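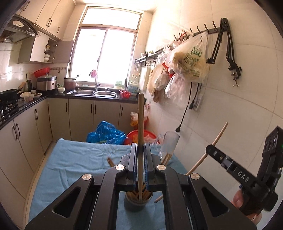

Cup for chopsticks on the table, kitchen counter behind.

Pirer 200 Perimeter Seal for Windows and Doors
Item no. 3307

Pirer 200 is a flexible sealing profile for the joint between the window frame and the wall. It is made from EPDM rubber and is delivered in coils. The profile keeps rain and wind out of the joint, and it follows the small movements of the frame when the weather changes.

Many old houses have good windows but a poor joint around them. In such a case it is often enough to renew the seal, and the window itself can stay. The Pirer 200 was developed for this kind of work, but it is used in new buildings as well.

Where it can be used
The profile fits joints from 4 to 12 mm wide. It can be installed against wood, aluminum, PVC, brick, concrete and plaster. For joints which are wider than 12 mm, please choose the Guvdale backing strip first and then finish with a sealant. On natural stone we recommend to make a test on a small area, as some stones take a stain from rubber.

Installation
Remove the old sealant completely and brush out the dust. The joint must be dry. Begin at a lower corner and press the profile in with a plastic roller, without stretching it. A stretched profile will shrink back later and leave a gap in the corner. At the corners the profile is cut at an angle and glued with Clullow corner adhesive – one tube is included with every coil.

Do not close the drainage openings in the lower part of the frame. Water which comes into the frame has to leave it again.

Painting and cleaning
The profile does not need paint. If the wall is painted afterwards, cover the seal with tape. For cleaning use water with a little mild soap. Solvents and gasoline make the surface sticky and should be avoided.

Delivery
Color: black or gray
Length of coil: 200 m
Shorter lengths are cut on request, but cut pieces can not be returned.
Storage: flat, in the closed carton, away from sunlight.

Orders are packed in our Guzmán warehouse. We close for inventory in May, and orders from this time are sent after the warehouse opens again. If you are not sure about the width of your joint, measure it at several places and send us the smallest and the largest value together with your order.

Related items: Guvdale backing strip, Clullow corner adhesive, plastic roller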